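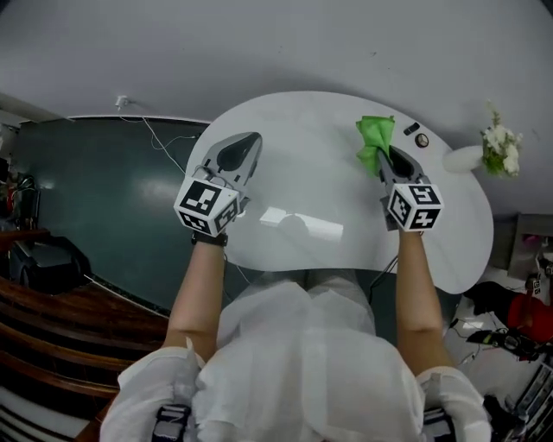

Handicaps for Beginners: My Spring Bowling Project

Home | Projects | Reports | Contact

3 min read

So I bowl on Tuesdays... okay, I bowl badly on most nights, and in March I picked our campus league as my project topic. I wanted to know if the handicap system really helps new people, or if it just makes the good bowlers grumpy (it does that too!).

What I did

Kilencombe Lanes let me copy the score sheets from the whole season, 1,552 games once I threw out the ones with missing frames. I typed them all in myself. Don't do this. My average when I started was 127, so I had a personal stake in the answer.

Our league has four teams, and the two I followed closest were Zuslow and Bratu. Zuslow is mostly people who own their own shoes. Bratu is mostly people who came for the fries and stayed, and they were giving up some 40 pins a game before handicap.

What I found

With handicap, Bratu won almost as often as Zuslow. I expected a bigger gap! The part I missed at first was that new bowlers get better fast, and their handicap takes a few weeks to catch up, so they get a little bonus for improving. I think that's fair, but one guy on Zuslow told me it was robbery and bought nachos for himself only.

What I'd change

I only asked 50 bowlers to fill out my survey, and I forgot to ask how long they'd been playing. Big miss. I'd also like to look at lane conditions, because lane six hooks like crazy and everybody has a theory about it.

Contact: Oteck Student Projects | © 2025 | Back to top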